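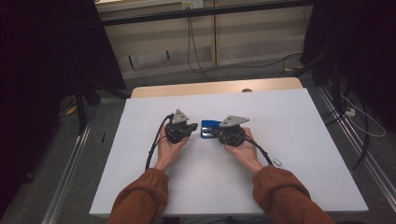

*The worktable in the back room, with its white top and the dark curtains on both sides.*

**Progress report: back room refit, second installment**
Prepared for Anika Ridgeway, Clorance Small Works Fund
From Latrice Nguyen-Tran, Brallarik Workrooms

Dear Anika,

Thank you for being so patient with us while I pulled this together. I had meant to send it in April, but then the hinges on the supply cupboard gave out and Kenji and I spent most of a week emptying shelves and putting everything back again. I'm glad we waited, all the same, as there is a good deal more to tell you now than there would have been then!

**The table**

When you visited, we were still arguing over whether to replace the old table or dress it up, and you very kindly told us to take our time. We went with a white top. It has a plain matte look, and you can still see a strip of the light wood along the far edge, which I have grown fond of. Demetrius wanted to go wall to wall with white and I talked him out of it. He had a good argument on his side, that small things show up nicely against a pale surface, and I'll admit he was right about that part. A blue item the size of a stapler stands out a mile away. On the old dark varnish we were forever patting around for things.

I would like to round off the front corners before the summer groups arrive. Kenji has offered to do it and has borrowed a sander from his brother-in-law twice now, both times without the right paper for it.

**The curtains and the floor**

The curtains took longer than anything else on the list. The first pair came in a brown that looked lovely in the catalog and dreadful in the room, and the shop was good enough to take them back. The dark ones are up and I am very happy with them. They make the table feel like a place of its own, and people seem to settle down to their work faster once they're in there.

We kept the gray carpet. I know the original plan had money set aside for vinyl, but Sunita Delacroix came in one morning to measure and talked me into having the carpet cleaned first to see how we felt about it. We felt fine about it! It's easier on the feet, and a dropped screw doesn't bounce off into next week.

**Power and cables**

I have saved the untidy part for here. We are still running a white power strip on the floor next to the rail on the right, with a coiled white cable and a black one trailing from it, and I don't love it. The plan is to raise the strip off the carpet and lead the cables along the rail with clips. Demetrius has the clips already. He is waiting for an afternoon when the room is free, and those have been scarce, so I have simply blocked one out for him in June.

**Money**

The installment was $860. We have spent $762 of it, on the tabletop, the curtains and their hardware, and the carpet cleaning. The balance of $98 is set aside for the cable work and for sandpaper. Receipts are in the envelope, in date order, except for the curtain return, which the shop printed so faintly that I copied it out by hand and had Sunita sign it.

**Use of the room**

Bookings came to 16 for the period. The Mbeki evening group has asked whether they might keep a box of their own things in the cupboard, and I have said yes, provided it has a lid and a name on it.

**What comes next**

- Cables clipped and the power strip raised (Demetrius, June)
- Front corners of the table rounded (Kenji)
- A second quote for the overhead lights; the one from Ekanix seemed high to me
- Cupboard hinges, again

I would love for you to come by once the cables are done, and if you can make it in the morning there will be coffee. Please call me if any of the figures need explaining.

With warm thanks from all of us,
Latrice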